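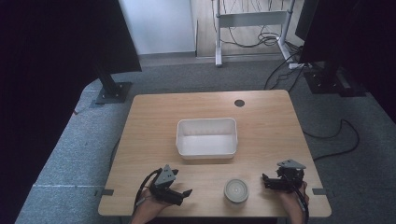

Sotiris Balaskas wrote:
> Is it worth running the trap again before September? I had it out by the
> Rumby hedge twice and got mostly large yellow underwings, which barge
> about and upset everything else. My wife says I should be pleased with
> any moth at all. Also, what do you put in your sugar mix?

Archive > Members' list > Moths > August trapping

25th August
Octavio Cabrera

Sotiris, yes, please do run it again! Late August is one of my favourite bits of the whole year. The underwings are a nuisance, I agree, but look underneath the egg boxes as well as inside them, and check the grass and the wall behind the trap before the sun gets on to it. I've had some of my best moths sitting on brick, well away from the light.

My own total for the season is 436, and 7 of those were Jersey tigers, all on one muggy night with no moon (I was hopping about in my slippers). Lumbao Lane as a whole must be on almost 1000 by now, once everybody's sheets are in.

Sugar mix: black treacle, dark brown sugar and a bottle of brown ale, simmered till it thickens. Let it cool, add a splash of rum if you have it, then paint it on tree trunks at dusk. Old ladies love it, the moths I mean, and a red underwing is always possible if there are poplars nearby.

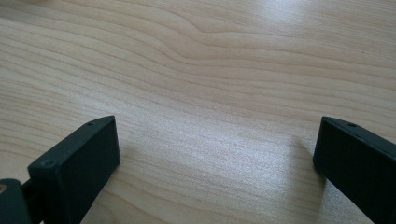 Jamley Natural History Society, Moth Section

If you like wavy markings, have a look at the bend in the grain of that table top. Very carpet moth!

Do write down the blank nights too, with the wind and the lowest temperature if you can. Send me the sheet whenever it suits, and anything you can't name can go in a pot in the fridge overnight and we'll have a go at it together. I'm out again tomorrow by the Zondau ponds and would love some company.

Octavio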